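Chapter 8
Teaching a Task by Hand

In this chapter you will learn to
- choose a two-handed task that a class team can record in one session
- set up a work table and check that the markers can be seen
- write a task sheet that every operator on the team follows
- sort a finished session into clips you keep and clips you drop

In Chapter 7 you programmed an arm by typing in positions. That works well for a block on a flat surface. It works badly for a lid, a cloth, or anything woven, where the place you need to touch moves a little every time. The project in this chapter takes another route. A team of students does the task with hand-held grippers, and the recordings of their hands become the material the arm learns from in Chapter 9.

We will follow one project all the way through. It was run by a student robotics club at the Adcombe campus under the project name Brurkudance. The club's task was a wicker tissue box with a hinged lid. The operator opens the lid, takes hold of the basket, moves it, and closes the lid again. One hand often has to steady the box while the other works, and for that reason the club picked it over the cup-stacking task it had used in January.

8.1 The operator's position

The operator stands at one long side of the table with a gripper in each hand. Elbows stay loose and the grippers point across the table toward the far side. The box goes near the middle, where both hands can reach it without a step to either side.
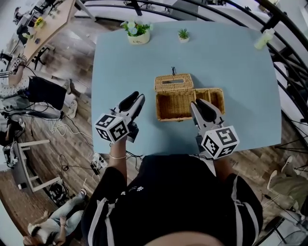 Figure 8.1 An operator brings the right gripper to the front of the open box.

Each gripper carries a cube printed with black square patterns. The patterns are called fiducial markers. A camera that sees one or more faces of the cube can work out where the gripper is and which way it is turned. A cube has several faces, so a turn of the wrist that hides one usually shows another. Operators still have to learn not to cross their arms over the cubes. In the Brurkudance log, hidden markers were the most common reason for dropping a clip in the first week.

Cables need a place to go. Let them fall past the near edge of the table, on the operator's side, and keep them off the work surface. A cable dragged across the table will move the box before the hand does.

8.2 What the gripper sees

The club used two kinds of view. One looks down on the table from head height. The other is from the gripper itself, and it is the harder one to get used to. Fingers and object are very large, the rest of the room is curved around them, and a small turn of the hand swings everything.

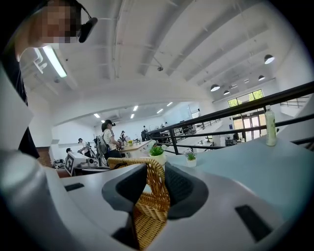
Photo: Brurkudance project, Adcombe. Used with permission.

When you review gripper views, look first at the space between the two finger pads. You should be able to tell whether the object is between them and which part of it is there. With a woven rim this is easy to judge in a still and harder in motion. Play the clip at half speed the first few times.

The background matters too. Lamps, windows, plants and people walking by will all be recorded. You don't need to clear the room, but you should vary what you can. The Brurkudance team left a few things standing on the table, including small potted plants, and changed their places between sets. A table that looks exactly the same in every clip teaches the arm to expect that table.

8.3 The task sheet

Before anyone picks up a gripper, the team writes a task sheet. It fits on one page and says where the object starts, what each hand does, in what order, and what counts as finished. The club's first sheet said only "open the box and close it." Three operators read it three ways. One opened the lid with the left hand, one with the right, and one turned the box to face the other direction first.

The second sheet fixed the starting side of the lid for each set. In some sets the hinge was at the back, and in others the box was turned so that the lid opened to the left. 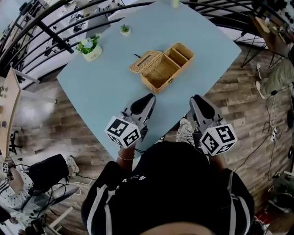
It also set a rest position. Every clip begins and ends with both grippers held still over the table, fingers open, for a slow count of two. This gives the person cutting the clips a clean place to start. Teams that skip the rest position spend their second session trimming.

Write down the following on every sheet:
- name of the set and the date, in one form only (the club wrote November 8, 2018)
- direction of the lid at the start
- which hand touches the box first
- initials of the operator and the checker

8.4 How many clips

The club planned for 950 clips and kept 285 from its opening sessions. That is a low share, and it rose once the second task sheet was in use. By the end of the project the combined set, with clips from a partner class at Katayama, stood at 3,283. Your own class will need far fewer for Chapter 9. Plan for up to 8 sets, and have operators change places after each one — tired wrists make sloppy clips.

With more than one operator working at the same table, agree on who is recording and who is waiting. The waiting operator keeps both grippers back from the object.
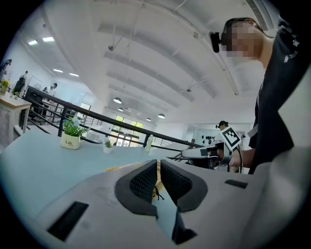 8.5 Sorting the session

Sort on the same day, while people still remember what went wrong. Use three folders: keep, drop, and ask. A clip goes in "ask" when the checker and the operator disagree, and the whole team looks at it together at the end.

Drop a clip if the box slides off its starting place before it is touched, if a marker cube is hidden for more than a moment, or if the operator stops to talk. Keep a clip in which the first grasp misses and the second one holds, as long as the operator did not put a gripper down. The arm will miss too, and it needs to have seen what comes next.

The Motent workbook that goes with this chapter has a blank task sheet and a sorting table. Fill in the sheet for your own task before you read Section 8.6.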